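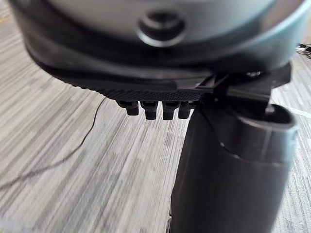

Ticket 3041 — Flurstead pale, kegs pouring all foam
Status: closed
Opened by: Cosmin Preda, taproom
Looked at by: Oi-ling Kuo, cellar

Cosmin's original note:
Line 3 is pouring nothing but froth. Started at lunch, fresh keg of the pale, second one just the same. The stout on line 4 is lovely. I've poured off a jug and it isn't settling down. Help please, we've got the Hsueh party in at 7!

Oi-ling, 2.40pm
Hello Cosmin, on my way up. Can you leave the keg coupled so I can see what it's doing? And what's the gauge reading on that line?

Cosmin, 2.45pm
Left as it is. Gauge looks normal to me, same as the one next door.

Oi-ling, 3.30pm
Right, I've had a good poke about. Cooler's fine, the beer's coming out of the keg properly cold and the regulator holds steady when I shut the tap. I took the coupler off and put the spare on (the one with the green tape) and got exactly the same foam, so I've put the old one back. Then I swapped the stout and the pale over. The foam followed the pale to line 4 and the stout poured perfectly well through 3, so your lines are in the clear and I'm blaming the beer.

For tonight I've moved the Flurkia wheat onto 3. Pin-yu has changed the board. Please keep both kegs of pale, don't send them back with the empties — I want samples from them.

Oi-ling, next morning
Party went fine, I gather. I let a sample of the pale go flat overnight and took a gravity, and it's a good bit lower than what I wrote down on packaging day. So it has carried on fermenting in the keg, which would give you all that extra gas. It tastes drier than it should as well, thin in the middle, though there's nothing nasty in it. My guess is the late dry hop. We dropped the hops in warm and I kegged it quicker than I'd have liked because we needed the tank for the Fusance.

Lai-ching Su, office
How many are we talking about? I've got 124 kegs of that batch on the sheet, and some have gone out to pubs.

Oi-ling
All of them, I'm afraid, they came out of the one tank. Could you ring round the pubs and ask them to keep theirs cold and not tap any more? I'll vent the ones in our cold store this afternoon. Ching-wen is giving me a hand.

Oi-ling, later
Vented, left to rest, and I've tried one on line 3. Much calmer. First half pint was lively and after that it poured with a decent head. It's still drier than our normal pale so I don't want it sold under the same name. Lai-ching is going to talk to the pubs about swapping theirs.

Cosmin
Had a glass myself. I rather like it? Anyway, happy for this one to be closed.

Oi-ling
Closing. I've put a note on the July brew sheet to leave the pale in tank after dry hopping until I get the same gravity 3 days running, and I've opened a separate ticket for the swapped kegs.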